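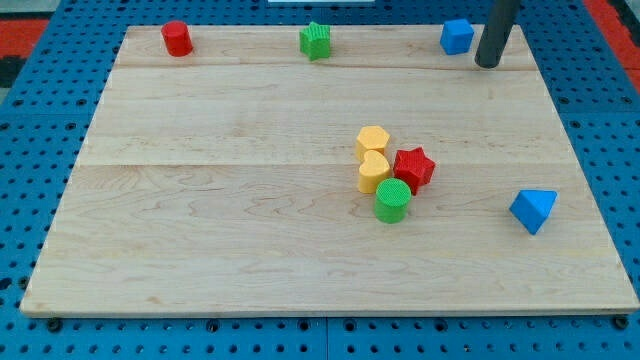 Ashraful Dewan wrote that his paladin still could not get back into Dendthorpe after the patch. Each time he crossed the bridge the loading bar stopped at 80 per cent and the game dropped him to character select. He had lost 14 raid tokens as well, and wanted those looked at under the same ticket.

Ticket opened: 2020-03-02
Game: Tronerance
Server: Brasto
Status: Resolved

Step 1. Asked player to clear the cache folder and run the repair tool. No change.

Step 2. Asked player to turn off all add-ons. Got as far as the bridge, same drop.

Step 3. Checked the character log. Paladin was still flagged as in combat with Sisodia, the zone boss, from a fight before the patch. The zone server refuses anyone carrying that flag.

Step 4. Cleared the flag by hand and moved the character to the inn. Player logged in and crossed the bridge 2 times without a drop.

Tokens: the log shows they were spent at the quartermaster in December on a shield, which is in the bank, second tab. Not restored. Player has accepted this.

Repair bill of 3,000 gold from the repeated drops refunded by in-game mail. Flag fault passed to the zone team.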